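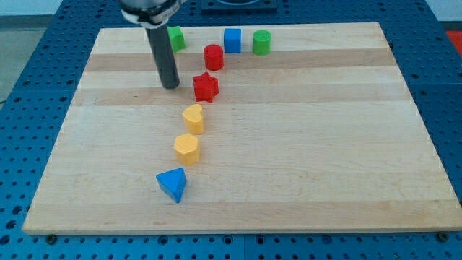
4. Teaching a push by hand

Before you record anything, get comfortable with the hand controller, and please don't hurry this part. Put your blocks out on the board in any old order, then bring the rod down until its rounded tip hovers just over the wood, clear of every block, the way it does beside the red star. Leave yourself plenty of bare board to push into.

1. Hold the grey button and wait for the Flundow chime.
2. Ease the rod up to one block and nudge it along slowly, keeping the tip low.
3. Let go of the button, lift, and save.

Note: Most people need up to 12 saved pushes per colour, so put the kettle on first!

Caution: Never press the tip into the board. If you feel the controller stiffen, let go and start that push again.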